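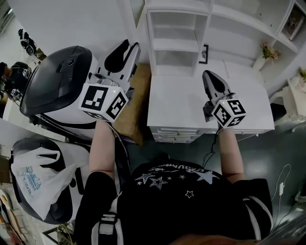
4. Desks and Their Drawers

4.1 What we mean by a desk

Households in Cundulis use the word "desk" for many kinds of furniture. Some people meant a table where someone once did homework. Others meant a shelf with a chair pushed under it. For the Under study we took the word as people gave it to us, and we recorded any surface that at least one member of the household called a desk. This gave us 157 desks. Surfaces that were called a desk by one person and a table by another were kept in the set and marked as disputed. We return to the disputed ones in Section 6.

We sorted the desks by what is under the top, which turned out to matter more for tidying than the size of the top itself. Open desks have legs and nothing else. Side-drawer desks have a stack of drawers below one part of the top. Wide-drawer desks have a single shallow drawer running most of the way across. A few pieces fit two of these types, and we coded them by the storage that the household said it used most.

Figure 2 shows a side-drawer desk. The top is white and smooth with a straight front edge. The drawers stand below the left part of it, with moulded fronts and small metallic knobs set one above the other. Another small knob can be seen under the front edge on the right. Most of the top is clear. The person at the desk is leaning forward with both arms out toward it.

4.2 How the visits were done

Each home was visited twice. On the first visit the desk was recorded as it stood, and the person who used it most was asked to talk through what was on it and what was in the drawers. Nothing was moved by us. On the second visit the same person was asked to tidy the desk in any way they liked and to stop when they thought it was done. We did not set a time limit and did not say what tidy should mean.

Isauro Montes and Kerstin Bauerfeind made the home visits. Rommel Cabrera, who had not met the households, coded the notes. Where a note was unclear he sent it back to the visitor, and if the visitor could not settle it the item was dropped. The full set of notes covers 2000 items. An item is anything the person handled or named as a single thing, so a bundle of envelopes held by a rubber band is one item, while the same envelopes lying apart are several. This follows the rule used by Fortin and Gosselin in their work on kitchen counters [11], and it has the same weakness here as it had there: a neat household will appear to own less than an untidy one.

Drawer contents were recorded only when the person opened the drawer without being asked. We had planned to ask everyone to open all drawers, but in the trial visits this made people uneasy, and one withdrew. The counts for drawers are therefore lower than the true ones and should not be compared directly with the counts for tops.

4.3 What moves and where it goes

Tidying a desk mostly meant clearing the top. Few people began with the drawers. The usual order was paper first, then cups and plates, then small things such as pens, clips, chargers and coins. Paper was put in a pile before anyone decided what to do with it, and in many homes the pile was the final state. Participants were clear that a squared-off pile counted as tidy. Several of them tapped the edges straight before they said they had finished.

Cups and plates left the room. They were the only items that did so regularly. Other things that belonged elsewhere in the house were moved to the end of the desk nearest the door and stayed there until we left. We coded this as "staged" and treated it as separate from both "kept" and "removed." Some households had a fixed place for staged items, such as a chair or a stair, and those households had clearer tops at the end.

Small things went into drawers. At side-drawer desks the top drawer took nearly all of them. It was described in almost the same words from one home to the next: the drawer for things I need, or the drawer for everything. The lower drawers held what people called finished matters, meaning old bills, manuals, and school papers belonging to children who had since grown up. They were seldom opened during tidying. When they were, it was usually to push something in on top.

At wide-drawer desks the pattern was different. A shallow drawer has to be opened toward the sitter, and anyone who is still seated must push the chair back first. People did this once, left the drawer open against their stomach, and swept items into it with the side of the hand. Sorting inside the drawer was rare. The owner of one Drotero writing table told us that she had not seen the back of the drawer since it was bought and supposed that her stapler was there.

Open desks had the most containers on top. Mugs, tins, and shoe box lids did the work of drawers. We had expected these desks to look worse after tidying than the others, given that everything had to stay in sight, but the visitors' notes do not support this. Owners of open desks threw more away. They also took longer, and they talked more while doing it.

4.4 Knobs, fronts, and the reach to the drawer

The fittings on a drawer had more to do with its use than we had allowed for in our first coding sheet. Small knobs like those on the desk in Figure 2 are pulled with the fingertips, which leaves the palm closed. A person with something already in that hand has to put it down or change hands. At desks with knobs, participants tended to open the drawer first, go back to the top for the items, and return. At desks with a cut-out or a long bar handle they more often carried items across and hooked the drawer open with a spare finger. Bauerfeind noted the difference early on, and a column for fittings was added to the sheet. Homes visited before that were coded later from the drawings.

The side on which the drawers stand also matters, though less than we thought. Right-handed people with drawers on the left did not use them less often than those with drawers on the right. They used them for different things. Drawers on the side of the writing hand held pens, scissors, and tape. Drawers on the other side held paper. Some participants gave this as a reason for having placed the desk where it was, but most had put it where it fit and let the drawers fall on whichever side they fell.

Tidying was done from the front of the desk in nearly every home. People leaned in with both arms to clear the back corners and did not walk around, even where the desk stood free of the wall. Items at the back of deep tops were more often left alone. At the deepest desks in the set the back strip was full both before and after, and several owners said that this part was not really the desk.

4.5 When is it done?

We asked each person how they knew they had finished. The most common answer was that there was room to put something down. The size of this room was shown with the hands, and it was usually the size of a laptop or an open notebook. It was nearly always at the front edge and in the middle. A desk with a clear patch in that place was called tidy even when both sides were stacked high. Desks with the same amount of clear surface broken up into smaller patches were not called tidy, and their owners went on working.

A smaller group wanted the whole top clear. For them the lamp was allowed and, in some homes, the keyboard. These were more often people who shared the desk. Where two people used one desk, the clear top seemed to work as a way of handing it over, and things left out were spoken of as belonging to the other person, sometimes wrongly. Chang, the district with the smallest apartments in the study, had the most shared desks and the most clear tops.

The drawers did not enter into these answers. No one told us that a desk was untidy on account of what was in its drawers, including those who had to lean on a drawer to get it shut. We take this up again in the discussion of closets, where the answer was the same for some rooms and quite different for hallways.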